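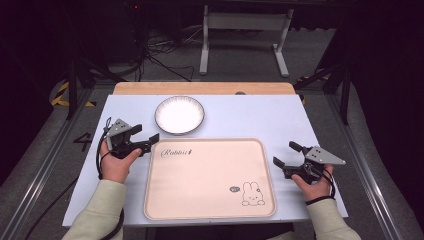

Foro Casa y Orden > Cocina > Bandeja y plato: ¿guardar juntos o por separado?

marga_undport
Hola. Tengo una bandeja de plástico rosa beige, rectangular, con las esquinas redondeadas, que pone "Rabbit" arriba y lleva un conejo dibujado en una esquina. La uso para el desayuno con un plato redondo blanco de borde fino. El armario tiene 30 cm de fondo y la bandeja no entra tumbada. ¿La guardáis de canto? ¿Y el plato con ella o aparte? El piso es de alquiler y no puedo hacer agujeros.

Skakgate
De canto las dos cosas, con un separador de alambre. Yo tengo uno de dos huecos en el mueble bajo y me sobra sitio.

tere427
Discrepo. La bandeja de canto sí, el plato no. Los platos de pie se apoyan siempre en el mismo punto del borde y ahí es donde saltan los desconchones. Tumbados y apilados, toda la vida.

Skakgate
Llevo años con los platos en escurridor vertical y no se me ha desconchado ninguno. Se desconchan por apilarlos de golpe.

tere427
En el escurridor están un rato. En el armario están meses, y cada vez que abres la puerta se mueven.

Khải Âu
Trabajé en la cocina de un comedor. Guardábamos los platos de pie en rejilla y duraban igual que los apilados. Lo que más estropea el borde es arrastrarlo. Si lo pones de canto sobre plástico no pasa gran cosa – el plástico cede un poco. Sobre piedra o azulejo sí tendría cuidado.
Para levantarlo, mejor cogerlo por el borde, con un dedo por cada cara, y subirlo recto. Si lo vuelcas para meter la mano debajo, acabas rascando la bandeja.

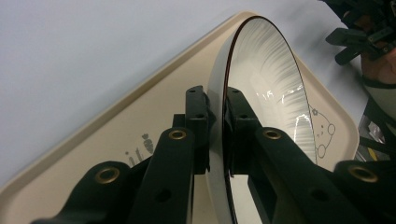
Y para dejarlo, lo mismo al revés: primero apoyas el canto, luego lo tumbas despacio y sueltas al final. Con la bandeja vacía se hace bien. Si hay vasos o cubiertos, quítalos antes.

marga_undport
Gracias. No había pensado en lo de arrastrar. Yo lo empujo siempre hasta el centro y la bandeja tiene ya unas rayas finas. ¿Eso se quita?

Zhiqiang Yao
Las rayas finas no se quitan, se disimulan. Bicarbonato con un poco de agua y paño suave, sin apretar. Por encima del dibujo no pases nada que raspe. A mí se me borró medio letrero de una bandeja de Etmont por usar el estropajo verde.

Skakgate
El bicarbonato también raspa. Jabón y esponja blanda.

Zhiqiang Yao
Raspa poco. Cada uno que haga lo que quiera, yo cuento lo que me funcionó.

pili_hao
Otra opción para el sitio: dejar la bandeja fuera, en la encimera, con el plato encima. Si se usa todos los días no veo la necesidad de guardarla. Yo la tengo así desde julio y por la mañana ya está medio desayuno puesto.

tere427
Coge polvo y grasa, sobre todo cerca de los fuegos.

pili_hao
El plato boca abajo y listo.

marga_undport
Encimera tengo poca, está la cafetera. He medido otra vez y de canto la bandeja cabe entre la pared del armario y las fuentes. El plato lo dejo de momento en la pila con los demás – si veo que me estorba, pruebo el separador. Skakgate, ¿de qué ancho es cada hueco del tuyo?

Skakgate
De 2 cm. Para una bandeja con reborde puede ir justo, mide el canto antes de comprarlo.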